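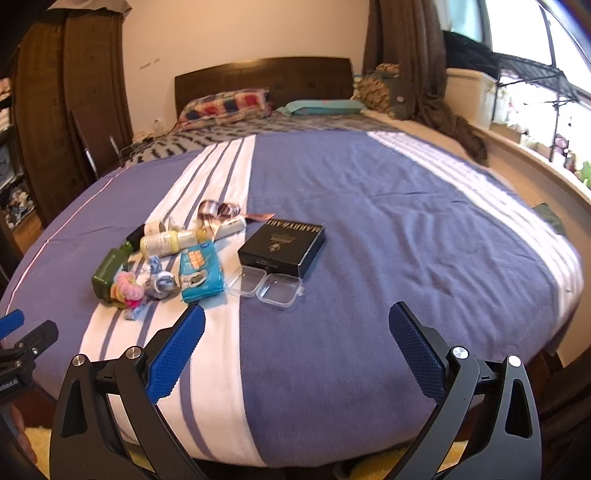

Sat 21 September - gripper, right jaw lagging

Good day, even with a fault in the middle of it! Bed-clearing set, hand-held unit, all small stuff on the striped blanket: bottles, rolled socks, the teal packet, hair ties, the black MARYMAHI box, the two clear cases.

What went wrong: partway through the set the right jaw began closing late. Left jaw came in on time and pushed the olive-green bottle across the blanket before the right one got there. Bottle rolled, I chased it, caught it on the second try. I blamed my own hand at first, but then it did the same on the socks, and socks don't roll.

Stopped there and did 20 open-close cycles with nothing between the pads. Lag showed up on most of them, worst when starting from fully open. Pads look fine, blue texture still grippy, no peeling.

Riaan Fourie had a look and found it in no time. One of the pivot screws on the right jaw had been tightened more than the others, so the arm was binding at the wide end of its travel. Probably me, after the last pad swap. Backed it off a quarter turn and the jaws met in the middle again - lovely smooth feel, better than it's been since we got the Zikus springs.

Ran 100 cycles after the fix. 2 late closes, both in the first few, then clean. I'd like to know why those two happened. Grease settling?

Safety bit: while the jaw was sticking I put a fingertip on the arm to help it along, right by one of the triangular cutouts. It let go all at once and nipped me. No blood, but dumb. Trigger released and hand clear before touching the arms, please, me included.

To do:
- throw out every episode from before the stop (Marietjie Buthelezi has the list)
- mark the screw heads with paint so we can see if one turns
- redo the clear cases, they're hard to see against the blanket and I want more of them anyway
- ask Adams for a small torque driver

Really pleased with how fast this one gave itself up. Socks again on the next run!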